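Where the Water Goes: A Semester of Reading My Dorm's Meters
Final report, Household Resources project course
April 26, 2019

Why I picked this

I'll start with the confession that I wanted to do my project on coffee. The coffee topic was already taken, so I went down the list and landed on water use in shared housing, and I'm glad I did, even if my roommates are sick of hearing about it. We live in Solberg, the older of the two residence buildings on the hill, and our floor has its own water meter in the utility closet. Most floors don't! Ours got one when the plumbing was redone, and as far as I could find out, the numbers had never been written down by anyone living there.

My question was pretty simple. How much of the water on our floor goes to each kind of use, and do people have any idea where it goes? I figured showers would be the big one. Everybody I talked to figured showers would be the big one. That turned out to be mostly right but with a lot of extra stuff hiding around it, and the extra stuff is what most of this report is about.

How I did it

I started in January, right after break. The plan was to read the meter in the morning before anybody was up and again at night, and then to ask everybody on the floor to keep a tally sheet for showers, flushes, laundry, dishes and "other." I made the sheets in Plotside, the charting program we used in the fall methods class, and printed them on yellow paper so they wouldn't get lost in all the other junk taped to our doors.

The tally sheets were a mess at first. One person wrote "lots" in every box. Another kept perfect records for a week and then used the back of the sheet for a grocery list (eggs, rice, batteries). I redid the form with fewer boxes and hung it inside the bathroom door with a pen on a string, and that worked so much better that I wish I'd started there. The pen did get stolen twice.

By the end I had 1,451 usable entries. An entry counts as usable if it has a type of use and a day. I threw out anything I couldn't read, plus a row where somebody had drawn a very detailed duck.

For the amounts, I measured the things I could measure. For showers I held a bucket under the shower head and timed how long it took to fill, which I did in my swimsuit with the door locked. For sinks I did the same thing with a pitcher. For toilets I used the number printed in the manual or on the fixture when there was one, and when there wasn't, I shut off the supply, flushed, and measured what it took to refill the tank by hand. 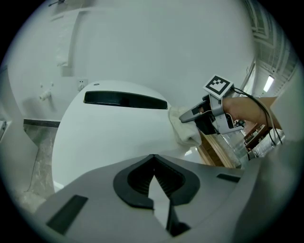 The meter itself was its own adventure. It reads in cubic feet, my tally sheets were in gallons, and for the first stretch I was multiplying by the wrong number. I caught it when my chart said our floor was using as much water as a small car wash. If you do a project like this, write your conversion on an index card and tape it right next to the meter. I also learned that the closet gets locked over long weekends, so there are gaps. I left them as gaps and didn't try to fill them in with averages.

To have something to compare against, I got permission to do a smaller version at Dromenell, the newer building across the parking lot. They don't have a meter by floor, so over there I only had the survey part. I got 171 surveys back, counting both buildings, out of the 300 I printed. I was pretty happy with that considering my only bribe was a bowl of peppermints.

What I found

Showers were first, no surprise. What did surprise me was how much the length mattered compared with how often people showered. The everyday quick-shower people used less water over a week than the people who took a few very long ones. When I showed this at our floor meeting there was a fairly heated discussion, and I'm not going to say who was on which side.

Toilets came in second, and almost everyone guessed them too low. On the survey I asked people to rank five uses from most to least, and toilets kept ending up fourth or fifth, behind dishes. I think it's because a flush is over in a few seconds and you don't stand there watching the water go by. A dripping faucet bothers people way more, since you can hear it all night.

Laundry was lower than I expected, and I think my number for it is too low. A lot of people on our floor take their clothes home, or use the machines in the basement, and those aren't on our meter. So the laundry bar in my chart is really just hand washing in the sink.

Then there's the leftover part. When I added up everything on the tally sheets and compared it with the meter, the meter was always higher. Some of that is people forgetting to make a mark (I forgot too, and it was my project). But there was also water moving late at night when the whole floor was asleep. I sat in the closet with a flashlight and watched the little dial creep around, which sounds boring and was sort of thrilling. Something was leaking.

I went looking for it with food coloring. You put a few drops in the tank, wait, and see whether the color shows up in the bowl without anyone flushing. It's a great trick and costs almost nothing. You do need to put a sign on the door first, or somebody will walk in and think something is seriously wrong – I heard the yell from down the hall.
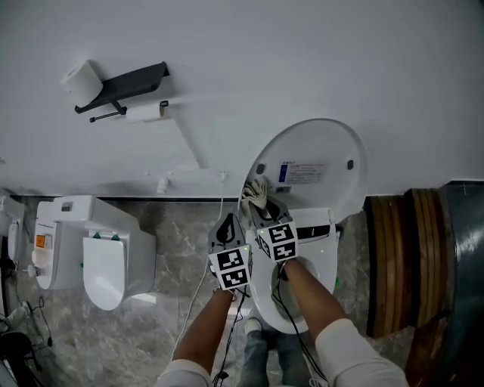

The leak was a worn flapper in the older bathroom at our end of the hall. I reported it, it got replaced, and the nighttime creep on the meter dropped to almost nothing. Going by my before and after readings, that one rubber part had been letting through more than 2,000 gallons a month. I checked that figure over and over because I didn't believe it.

Things that went wrong

Besides the unit mix-up, my biggest problem was that people change what they do when there's a sheet on the door. Shower times got shorter the first week and then drifted back up. I don't know how to fix that. I decided to leave the first week out of my averages, and I marked it in gray on the charts so you can see what I did.

My survey also had a bad question. I asked "Do you try to save water?" and nearly everyone said yes, so it told me nothing. A better one would have been something like "Do you turn off the sink while you brush your teeth?" I do now, by the way. I didn't in the fall.

And the comparison with Dromenell is weak. Without a meter over there, all I can say is what people think they use, and my own floor showed me how far off that can be.

If I kept going

I'd like to read the meter every hour for a couple of days, with a cheap logger in place of me and my flashlight. I'd also like to try the food coloring test on every floor in Solberg. The drops cost less than lunch, and I still have most of the blue bottle left.

There's an open spot in the fall section of this course, and I've left my sheets, the corrected conversion and the Plotside files in the class folder for whoever wants them. The pen on a string is still hanging on the bathroom door. It's the third pen.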